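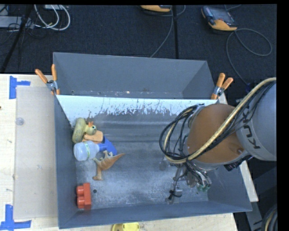 Can a bin-picking demonstration for visitors also serve as a source of usable test data?
It can, provided the same starting rules are applied to every run and the visitors' part in each run is written down as it happens. The rest of this section describes how we did that at the Stokwood open day.

4.2 Open-day runs

The Stokwood lab opened to the public in April. Visitors came in groups of up to 20 and stayed for one session at the bin station. In all, 639 people signed in at the door, and the station completed 1092 grasp attempts. We report these separately from the laboratory runs in Section 4.1, which had no audience and used a fixed list of layouts.

Figure 3. Bin station with the KUKA arm reaching into the metal bin. A divider panel is held at its ends by two orange-handled spring clamps. Toys and a small bottle lie on the left side of the bin floor.

At the start of a session the operator gave a short talk and let one visitor choose how the objects were placed. The arm then worked without help until it had either cleared the objects or failed three times in a row on the same one. The operator could stop the arm at any time. A stopped run was logged as stopped and left out of the success rate, but its attempts stayed in the total.

Objects came from the Tavton set, which mixes soft, rigid and see-through items. We did not change grasp settings between sessions. The planner was Wesen, in the version used for the laboratory runs.

Visitors tended to push objects together against a wall or into a corner. Of the layouts they chose, 106 had at least two objects touching, and these took longer to clear than layouts with space between the objects. Escobar, our logging tool, stored the layout, each planned grasp and the outcome. Bukola Dauda checked the outcome labels against the operator's notes. Where the two disagreed, we kept the operator's entry.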